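Could a robot do your washing up? Come and help us find out

Hello! I'm Maya Bataineh and I run the home chores study at Revside. We're looking for people to take part this May, and you don't need to know a thing about robots – in fact I'd rather you didn't.

The question we're asking is a plain one. Can a machine do the jobs most of us put off, like clearing a table, pairing socks or stacking a shop shelf, well enough that you'd let it? I've been at this a while and my own answer changes from week to week. Folding a towel, nearly. Finding the lid that goes with the tub, not a chance (I can't manage that one myself half the time).

Most of our practice happens in simulation first. Shadi Khasawneh builds the rooms on a computer, with all sorts of walls and floors, and the arm has its goes at picking things up in there before we let it anywhere near real crockery. 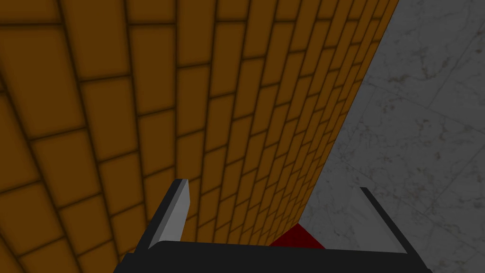
What we're short of is ordinary opinions. When Shadi and I watch a pick-up we argue about gripper angles, and neither of us thinks to ask whether you'd be happy with it in your own kitchen. So you'd come in, do a few chores your own way while we watch, then look at clips of the machine having a go and tell us what you make of it. Be as rude as you like! We've had 87 people so far and one of them called it "a heron with a hangover", which is now on the office wall.

You'd come for 3 visits, each lasting about 77 minutes with a tea break in the middle. We pay £152 once you've done the lot, plus bus or train fares.

You should be 18 or over and do at least some of the housework where you live. Shop workers are very welcome, especially if you've filled shelves. If you use a wheelchair or find lifting hard, please do still apply, as we can set the chores up to suit you.

To put your name down, ring the Revside front desk and ask for me or Imad Obeidat. Leave a number and tell us whether mornings or evenings are better. Imad does the bookings and will ring you back.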